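Speaker notes: Boards, blocks and the sorting corner
November
By Tõnu Venckus
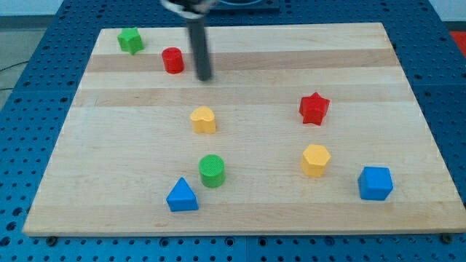

What should a set of shape blocks sit on?
A flat wooden board, fixed down at the corners, large enough that every piece can be scattered with a hand's width between neighbors.

Slide 1. Opening

Say who I am and skip the history of the workshop. The talk runs 40 minutes with questions. Handout is at the back; it has the sanding schedule and the paint notes, so people can stop writing.

Scope: loose plastic shape blocks, the surface under them, storage. No puzzles with cut recesses. Grīnberga covers those in the afternoon and has better material on them than I do.

Slide 2. The board

Leave the first picture up while talking through this part. Pale maple grain, with alternating lighter and darker bands. Two of the bands in the upper half are clearly darker than the rest. Point at them.

Banding comes up every time I give this talk. Strips cut from different parts of the tree will differ in tone, and a clear finish makes the difference stronger. It can be reduced by sorting strips before glue-up. I stopped sorting two years ago. The bands run side to side and give a reader of the board some reference for near and far, and users started saying "put it on the dark stripe" without being told to.

Counterargument from Renar: a plain surface gives better contrast and fewer distractions for small children. Their trial boards were painted matte gray. The paint scuffed at the near edge within a season. I have one in the crate, pass it around if there is time.

Slide 3. Fixing down

The board in the picture sits on a blue perforated table, with small dark bolts at the front corners. A grid of holes is convenient. Any board drilled to the same spacing will go on, and a board can be moved over by one row without new holes in the table.

Points to make:
- Countersink where possible. A raised bolt head catches sleeves.
- Oversize the holes in the wood slightly. Maple moves across the grain with the seasons and a tight bolt will cup the board or split it.
- Snug only. Check again after the heating comes on.
- Rubber feet are acceptable on an ordinary table. They are a nuisance on a perforated one, where they drop into the holes.

Someone will ask about clamps. Clamps work and take up the edge that people reach across.

Slide 4. The shapes

Four forms on the board worth naming: star, cylinder, heart, triangular prism. Take them in order of how well they stand.

Cylinder. Stands on its flat face without trouble. On its side it rolls, so a board that is out of level shows up at once. The red one has a glossy rounded top edge. The green one has a fine cross-hatch on the flat top. Ask the room which they would prefer to pick up with cold hands. My own preference is for texture on flat faces, gloss nowhere, but I have had that argument with Karkari for years and they have not changed the mold.

Triangular prism. Wide base, low center, very stable. A peak gives little to hold if the sides are steep, and small fingers tend to slide down it. Teach the grip on the two sloping faces, close to the base.

Star. Five points. The problem piece. Laid flat it is stable and dull to handle. Stood up it rests on two points and anything near it will knock it. The inner corners collect dirt — use a soft brush, not a cloth.

Heart. Two lobes and a point. Best laid flat. Stood on its point it falls, obviously, and every group tries it anyway. Allow a minute for that.

Slide 5. Color against shape

Color repeats across shapes here, and that is deliberate in most sets. There is a green star and a green cylinder, a red star and a red cylinder. If every star were red, a user could sort by color alone and never look at the outline.

Suggested order for a first session:
1. Sort by color, no other instruction.
2. Mix. Sort by shape.
3. Mix. Ask for one piece by both names: the green star.
4. Ask for a piece by position: the one nearest the yellow heart.

Step 4 is where adults slow down as well. "Behind" and "above" mean different things to people on opposite sides of a table. Fix the vocabulary before starting. We use near edge, far edge, left, right, all taken from one marked seat.

(If running late, drop the rest of this slide and go to spacing.)

Provow sells a card deck with similar prompts. Good cards, too many of them: 70 in the box, and the wording shifts between "block" and "piece." I pull out the ones I need and put the rest away.

Slide 6. Spacing and scatter

A scattered layout looks careless and takes some practice. Rows invite people to read along them. Piles hide the flat pieces. Aim for gaps that let fingers close on any block without touching the next.

Rule I use at the bench: set the pieces down one at a time, alternating left and right half of the board, then push apart any pair that looks like a pair. Keep everything clear of the near edge, where forearms rest.

Slide 7. Storage and cleaning

Plastic: warm water, dish soap, dry fully before boxing. Textured faces need the brush. No solvent on matte surfaces, it leaves shiny patches that do not come out.

Board: damp cloth along the grain, dry at once. Light sanding and a fresh coat of finish once a year. Loosen the bolts first and do the underside too, otherwise it moves unevenly. I do mine on a Sunday and leave it until the next evening.

Boxes: shallow. In a deep bin the stars lock together and people pour the whole lot out to find one prism. Almost every chipped point I see comes from pouring.

Slide 8. Questions

Likely ones, with short replies.

Plywood in place of maple? Fine, seal the edges.
Wooden blocks in place of plastic? Nicer to hold, harder to wash, and the star points break off.
Magnets? Ask Grīnberga.
Board thickness? On the handout, second page.

Leave 5 minutes at the end to get the gray sample back.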